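Can any machine tidy up a bedroom yet? Or at least the snack wrappers

Posted in Home & Household > Gadgets
Asked by flasto_fan
5 Nov 2024

Ok so quick background. Two kids, small apartment, and the bed has become the place where everything gets dumped. Clean laundry that got folded and then never put away. Shopping bags. School workbooks. Snacks, so many snacks, the individually wrapped kind, and half of them opened. Every night before anyone can sleep there somebody (me) has to sort it all out. Food goes in a box, books go on the desk, clothes go in the wardrobe, trash in the trash.

We already have a Flasto robot vacuum, had it since February, and it's fine. It does floors. But the floor was never the hard part. The hard part is everything above the floor, and the vac just bumps the bed leg and goes around.

So what I want to know. Is there anything I can buy, or will be able to buy soon, that picks up small stuff off a bed and puts it in a box? Not asking for folding. Not asking for dishes. Just pick up, put in box. I keep seeing videos of arms doing this and they look great for the length of the video. Then I look for a price and there's a waitlist and a form.

Budget, well. I saw a kit from a company called Soveo, two small arms and a base, 2120 dollars without the grippers. That's more than I'd want to spend but I'd think about it if it really did the job every night without me standing over it. My sister in law says just make the kids do it, which, yes, thank you.

This is the kind of stuff I mean, a box lid with a workbook in it and the snacks piled on and around.

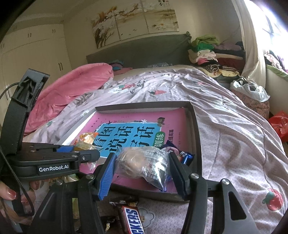 Things it would need to handle: chocolate bars, crinkly bags, little wrapped cakes and crackers, kids' books in Chinese and English, the odd sock. The bedding has a busy print too, strawberries and rabbits and so on, no idea if that matters to a camera. And the duvet is never flat, obviously.

Also is there any point waiting? If it's two years I'll wait. If it's ten I'm buying more boxes.

Anybody who actualy owns one of these please chime in. Not looking for links to videos.

3 answers

bristden_shopfloor
Answered, 86 people found this helpful

Short version: no, not one you can leave alone. Not for a bed.

Longer version. I work in packing, small plant, we have had pick and place arms for years. Candy, crackers, single-wrap cakes, that's our whole day. So I know a bit about your exact snacks lol. A few things from the floor that might help you set expectations.

Our arms are fast because everything is made easy for them. Belt is flat, belt is one color, light is always the same, product shows up facing one way. They use suction cups for the most part. Take the same arm and give it a duvet and it's lost. The bag sinks in, the cup can't seal on crinkled film, the camera gets a big white glare off the plastic and doesn't know where the edge is. Clear wrap is the worst. We changed one of our cookie lines from printed film to clear film and the miss rate went up so much they put a person back on it for most of a season.

For your mix you'd want fingers, two fingers with a soft ridged pad on each, because a pad will hold a candy bar and a crinkly bag both. But then somebody has to decide how hard to squeeze. A chocolate bar doesn't care. A rice cracker is crumbs. Same size packet, near enough, and from the outside it's hard to tell which is which unless you read the wrapper or you've met that snack before. You and me do that without thinking. The machine needs to have been shown it, many times, on messy surfaces, in bad light, next to a window with the sun coming in.

There's a lot of work going on to do exactly that. People go around doing chores by hand with a gripper in their fist and a camera on it, and the software learns off the recordings. Seems like the right way to go about it to me, better than trying to write rules for strawberries on a bedsheet. Since you ask, yes a busy print can matter. A picture of a strawberry is flat and a thing is not flat, but if the depth reading is bad (shiny wrapper, bright window) it can get those mixed up. The newer stuff is a lot better about this than what we run. 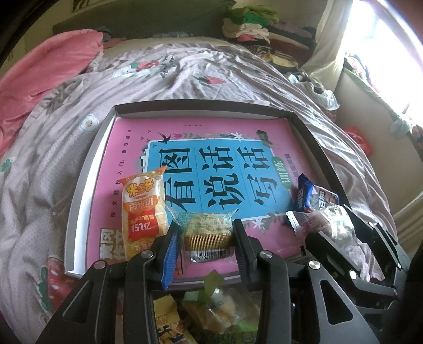
Picking is only half of it too. Putting down is where ours go wrong. On the line we drop into a pocket molded to the shape. In your box there's a book taking up most of the bottom, and packets on the book, and they slide. So where does the next one go? On top? Beside? Does it shove things over first? A kid just drops it in and it's fine. A machine that has been told to be careful will hover there and think it over.

Two arms do help by the way. One to hold a thing steady while the other gets a grip on it. So the Soveo idea isn't silly. But check what the price leaves out. Grippers, cameras, the computer, somthing to bolt it to. You can't bolt it to a mattress. You'd need it on a cart or a rail next to the bed and then it reaches maybe the near half.

And the safety part, you have kids. Ours are inside a cage with a door switch. Little arms are weaker but I still would not leave one running in a bedroom with nobody in there.

How long? I don't know and I'd be careful of anyone who gives you a date. Sorting on a table at home, supervised, you can sort of do that now if you like tinkering. On a bed with no one watching, I'd buy the boxes.

Comments

flasto_fan: This is great thank you. Didn't think about the putting down part at all. What would you do about the clear wrappers, or is that just hopeless for now?

bristden_shopfloor: Not hopeless. Side light instead of top light, so pull the curtain and put a lamp low down. Matte surface under it. And several tries, let it miss and go again. On a line a miss costs money, at your place who cares if it takes three goes

flasto_fan: ha ok. It would have all night

sortsocks86
Answered, 9 people found this helpful

I own one. Not the Soveo, an older Hájek arm, single, bought used off a school that was clearing out. Had it on the kitchen table over a year now. So here is what it does, since you asked for owners.

It clears the table of blocks. Wood blocks, same size, into a tub. It does this well. I gave it 90 blocks once to see and it got 86 in the tub, two on the floor and two it just never saw, they were right up against the tub. My kids thought this was the best thing ever for one evening.

Then I tried snacks, same as you. Granola bars ok. Chip bags, it grabs the corner and the bag swings and knocks other stuff off. Small wrapped candy with the twisty ends, it sometimes goes for the end and tears it. Books it can't do at all. Flat on the table there's nothing to get under, you'd have to slide it to the edge and pinch it there, and I never got that working. Thin paperback, the cover opens and it's holding one page. Your workbook I would not even attempt.

Clothes: it will lift a sock. It'll lift a T-shirt too, by one point, like a dead thing, and put it down as a heap. If a heap in a basket is ok with you then fine!! Already folded clothes it will un-fold. So move that pile away before you start anything, seriously.

Setup time is the thing. Every time the table moves I have to redo the camera position. It takes me longer than tidying the table would. I don't mind, it's a hobby, I like it. But if you want your evenings back it's the wrong purchase. It is noisy too, more of a whine than I expected, not something for a room where someone's going to sleep.

What I'd do with your money. Put a tray on the bed with a raised edge, snacks only go in the tray, tray goes out at night. Sounds like you half have this already with the box lid. Then you pick up one thing and not twenty. If you still want a robot get a cheap single arm and put it on a table near the tray, treat it as a toy, see if the kids get into it. Mine do label the photos for it now and again, which is more sorting than they ever did in their own room.

Comments

flasto_fan: The un-folding is killing me. Ok noted. Did yours come with the gripper or did you add one?

sortsocks86: Came with hard plastic ones. I stuck rubber on, ridged shelf liner, big improvement, cost nothing. Do that first before changing any settings

lampandlace: does it pick up lego? asking for my feet

sortsocks86: big ones yes. single studs no

qwikreply_t
Answered, 2 people found this helpful

just dont eat in bed

Comments

flasto_fan: They're not eating in it they're storing in it. But yes.

bristden_shopfloor: not really what was asked

Update from flasto_fan

Thanks everyone. Not buying the two arm kit. Got a deeper box with a lid, one for food and a flat one for the school books, and the clothes go straight on the wardrobe shelf or they don't get washed (we'll see). Might look for a used arm for the table after new year as a project with the older one, she's keen. If anyone is selling a Hájek with the power supply included message me, the ones I've found so far are all missing it.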